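Batness Cell Setup and Care: Frequently Asked Questions
Updated in April by the Serkunholm bench team

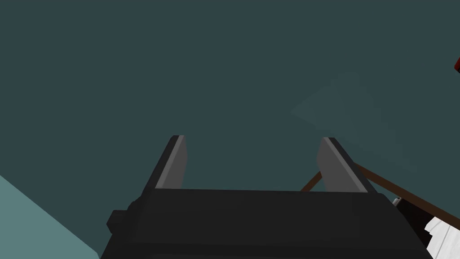
What is the Batness cell?
It's our small pick-and-place cell, one arm with a parallel-jaw gripper, and we love running it! We keep a simulated copy too, so you can try a setup change on screen before you touch the real machine.

How do I set up the fingers?
Open the jaws all the way first. Each finger has a flat gray pad on its inner face, and the two pads should mirror each other. Snug the finger screws, close the jaws slowly, look at the gap from the side, then tighten. If the pads touch at one end first, loosen one finger and try again (it usually takes a couple of goes, and it's a great feeling when they meet flat).

Do I have to home the gripper after changing fingers?
Yes, every time. Run program 761 from the Herrero menu with nothing between the jaws. It takes 19 seconds.

How often should I clean the pads?
After every 60 hours of running. Use a dry lint-free cloth. Please skip the solvent, even the mild stuff, as it makes our pads slick.

Thin rods keep twisting in the grip. What can I do?
Thin rods are tricky and really fun to get right! Grip near the middle, drop the closing speed to level 2, and check the pads for a worn groove. If you find one, swap both pads together.

Can I copy settings from the simulated cell to the real one?
Mostly. Positions and speeds come across fine through Fusudus. Grip force doesn't, so set that by hand on the real gripper and write it on the cell card.

The jaws stop before they're fully open. Is something broken?
Probably not. Switch off, lock out the power, and look for grit along the finger slides. Brush it out, power up and home again. If the jaws still stop short, leave the cell off and send us the fault code from the screen.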